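Mevo: a two-column blog theme built from scratch
Final report, web design module – Ruth Naylor

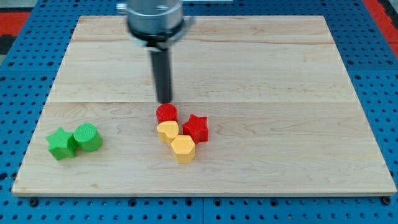 Blackburn, 15 December 2019

Summary. Mevo is a theme for small blogs, mostly text, some photos. Two layouts, one with a sidebar and one without. Started in August before term so I had a head start on the CSS, the rest done since. The stylesheet came out at 1,171 lines, which is longer than I wanted. More on that further down.

Why a theme. I help out with my aunt's walking blog and every free theme she tried was either full of sliders or broke on her phone. Wanted something plain that she could change the colours on without asking me. That was the brief I gave myself and it got signed off with one change – it had to work without JavaScript for the menu.

Research. Looked at 9 free themes and made notes on each. Most load three or four fonts. Several hide the search box on mobile, no idea why. The one I borrowed most from was Estosero, mainly the way it handles long post titles (lets them wrap, smaller line height, no cutting off with dots). I did not copy any code from it, only the idea.

Layout. Started with floats becuase that was what we covered first, then threw it all away and used grid. Took a weekend to redo. The header, post list, sidebar and footer are each a grid area, so the full width version is the same markup with the sidebar area taken out. Fallback for older browsers is a single column. It isn't pretty but you can read it.

Menu. Checkbox trick for opening and closing on small screens. Works with the keyboard after I fixed the focus style. Submenus go one level deep only. Tried for deeper and gave up.

Colours and type. All set as variables at the top of the file. System fonts for body text, one web font for headings. Contrast checked for both the light and dark versions, the dark one failed first time on link colour and had to be lightened.

Testing. Put the theme on a test site hosted on Manasus, with 79 dummy posts so the archive pages had something to page through. Comments nested badly on narrow screens – fixed by capping the indent. Image captions ran into the next paragraph, also fixed. Printing a post still prints the sidebar, not fixed.

What went wrong. The stylesheet grew because I kept adding rules at the bottom instead of changing the ones already there. Spent most of the last fortnight taking out duplicates and there are stil some in the widget section. Should of used a preprocessor, or at least split it into files from the start. Also no proper version control until half way, just folders called new and new2.

Left to do:
Print stylesheet
Right-to-left languages
Tidy the widget rules
Proper install notes, at the moment it is a text file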